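La deuxième voix

Le car s'est arrêté à Ellach un peu avant midi. Il restait six heures avant le concert et je n'avais rien mangé depuis la veille. Le batteur dormait encore, la bouche ouverte, sa veste roulée sous la nuque. La chanteuse était descendue la première, comme toujours, et parlait au téléphone sur le parking en tournant autour d'un lampadaire.

Je chantais derrière elle depuis sept ans. Sur les affiches, il y avait son nom. Au dos des disques, en petits caractères, il y avait le mien, avec ceux des violonistes et du studio. Cela me convenait. J'étais payée à la date, je connaissais les tierces de toutes les chansons et je rentrais chez moi en hiver.

La salle s'appelait le Brovico. C'était un ancien cinéma avec un balcon fermé au public et des fauteuils qu'on avait démontés dans les premiers rangs. Le régisseur nous a montré les prises, l'escalier de secours, la porte qui ne fermait qu'en la soulevant. Il nous a dit que vingt places restaient à vendre et que le bar ouvrirait tard.

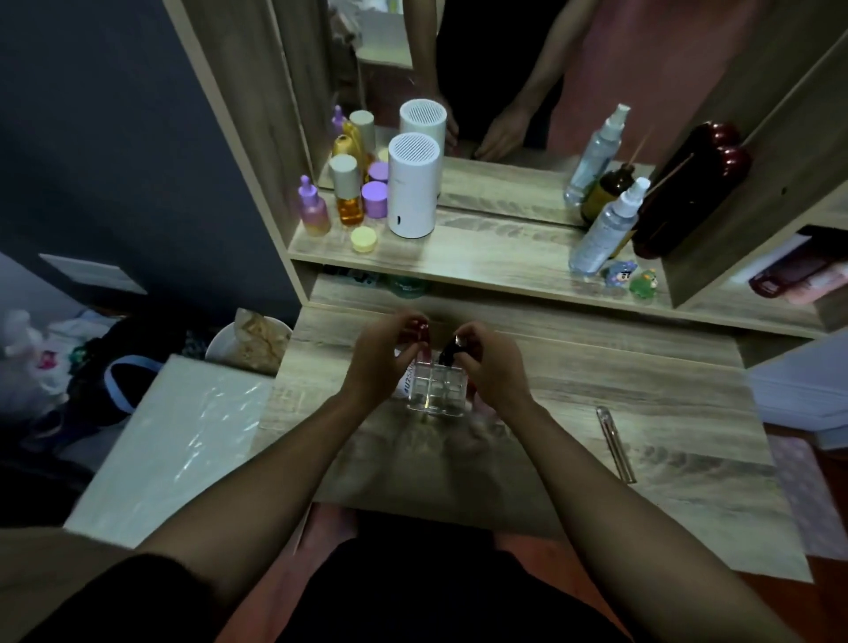
On a fait la balance à quinze heures. La chanteuse a pris le premier couplet de « Rao », puis elle s'est arrêtée, a bu une gorgée d'eau, a repris. Au refrain, sa voix est partie d'un coup. Elle a mis la main sur sa gorge et elle m'a regardée.

— C'est la poussière, a dit le bassiste.

— Ce n'est pas la poussière, a-t-elle répondu, et on l'a à peine entendue.

Le médecin est venu avec une petite lampe. Il l'a fait asseoir sur une caisse, lui a demandé de tirer la langue et lui a interdit de chanter pendant seize jours. Elle a hoché la tête. Elle avait l'air d'attendre cette phrase depuis longtemps.

Le manager voulait annuler. Il avait déjà son manteau sur le bras et cherchait le numéro de l'assurance. Le régisseur disait qu'il fallait se décider avant dix-sept heures, à cause de la billetterie. Les musiciens rangeaient les câbles sans qu'on le leur ait demandé. Moi, j'étais assise au bord de la scène et je calculais ce que me coûterait une date en moins.

Elle est venue s'asseoir à côté de moi. Elle avait un bloc et un crayon, ceux qui servaient à noter l'ordre des chansons. Elle a écrit : « Tu les connais toutes. »

J'ai dit que je connaissais la deuxième voix.

Elle a souligné « toutes ».

Il m'a fallu un moment pour comprendre ce qu'elle demandait. Les tierces, je les avais dans le corps, je pouvais les chanter en faisant la vaisselle. La mélodie, je l'entendais chaque soir à deux mètres devant moi, mais je ne l'avais jamais eue dans la bouche. Je suis allée dans l'escalier de secours et j'ai essayé le premier couplet de « Rao », tout bas. À la fin de la phrase, je suis montée d'une tierce, par habitude. J'ai recommencé. Au quatrième essai, je suis restée en bas.
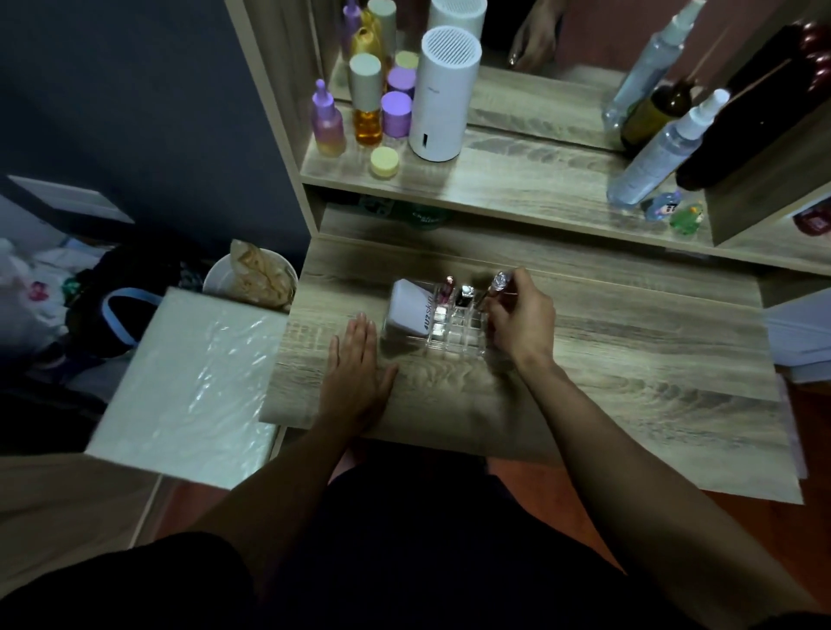 On a baissé trois chansons d'un ton. On en a retiré deux, dont celle du rappel, qui était trop haute pour moi de toute façon. Le guitariste a proposé de prendre mes parties et il a fallu lui dire non poliment. Personne ne chanterait derrière.

À vingt heures, le manager est monté annoncer le changement. Il a proposé le remboursement à ceux qui le souhaitaient. J'ai entendu des fauteuils claquer, puis des pas dans l'allée, puis la porte qu'on soulevait. Cela a duré plus longtemps que je ne l'aurais voulu. Ensuite les lumières ont baissé.

Le micro était réglé à sa taille. Je l'ai remonté et il a grincé dans toute la salle. Un homme a ri au fond, sans méchanceté. J'ai dit bonsoir et j'ai donné le titre de la première chanson, ce qu'elle ne faisait jamais.

Je me suis trompée dans le pont de « Betomel ». J'ai chanté deux fois le même vers et le bassiste m'a suivie. Sur « Rao », à la fin de la phrase, j'ai senti la tierce qui venait et je l'ai laissée passer. Il y avait un vide au-dessus de ma voix, exactement à l'endroit où je me tenais d'habitude. J'ai continué avec ce vide.

Elle écoutait depuis la coulisse, côté jardin, une écharpe autour du cou. Quand je suis sortie, elle m'a tendu le bloc. Elle avait noté les tempos, deux fautes de texte et le nom de la ville suivante. En dessous, elle avait écrit : « Demain, plus lent. »

J'ai demandé si elle venait avec nous. Elle a repris le crayon, l'a gardé un instant au-dessus de la page, puis elle l'a rangé dans sa poche et m'a aidée à porter l'ampli jusqu'au car.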